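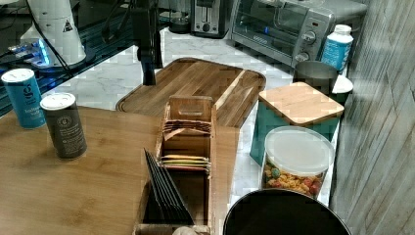 Good first silent movie for a living room group?

Print this page | E-mail this page
Posted in January by nakix

I've been running a little Monday movie night at my place in Fodbridge and it's been a blast! So far we've done mysteries and screwball comedies from the thirties, all talkies. Now I want to try a silent, and a couple of people are already groaning. Should I go short and funny, or jump straight into a full feature? Also, do I need to worry about the music? My disc has two scores on it and I can't tell which one is better.

fivska_reels

Oh, you're in for a treat! Start with comedy, definitely, and start with two-reelers. They run a bit more than 21 minutes, so you can show a pair of them, break for drinks and talk, and then do a third if everybody's laughing (they will be).

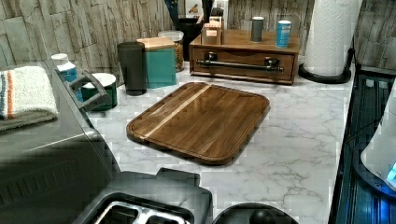 Once they've had a night like that, go to a feature the following week. I'd pick one around 74 minutes and save the long epics for spring. On the music, play ten minutes of each score by yourself beforehand. I lean toward solo piano for comedy because the big orchestra tracks can step on the gags, but some of the organ ones are wonderful too. And check the picture speed! Some cheap discs run everything way too fast and people come away thinking that's how silents looked.

stetsiuk

just pick buster keaton. any of them

oldprojector

I'd go the other way and open with a feature. Our library series drew 300 people for a silent melodrama, with live piano, and half of them had never seen one. A strong story holds a crowd. Do read the title cards out loud if you have kids there or anyone sitting far back.

Comments

fivska_reels: Live piano, I'm so jealous!

nakix: Thanks, all! Going with the shorts, piano score. Will report back.

reelgone: Second the thing about speed. I gave up on silents for years over one bad tape.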